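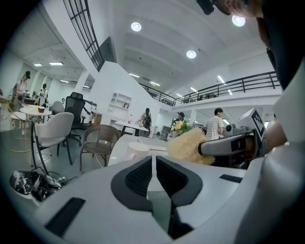 The pale yellow fluffy thing gets picked up a lot. Today's table, 24 October 2020.

Been at Kozma 14 years, most of it packing. Since June part of my job is showing grippers how to handle soft goods. Short thread on what changed for the people here.

Packing used to be one station, one person, up to 450 items a shift. Hard stuff goes to the machine line now. Soft stuff still comes to us, and we do it by hand or with the hand-held tool so the software has something to learn from.

The tool is tiring in a different way. Your back is fine. Your wrist and your eyes are not. We asked for shorter turns and got 40 minutes on, then a swap. That helped more than the new chairs did.

Pay: same grade for now. The company calls us "handling leads" on the Siduvance project. I would like that written into the contract before spring and I have said so at two meetings.

Two people from my old row moved to the Zimen site. One took the payout. The rest of us are still here, and most of us talk more during the day than we did on the line — it was too loud over there.

What I miss is knowing when I'm finished. An order had an end. With this you do the same pickup again with the cup moved over a bit, and then again.

Someone asked if I feel like I'm training my replacement. Some days, yes. Other days I watch it try to fold a Flulum blanket and I feel pretty safe.

Will post again once we hear about the contracts.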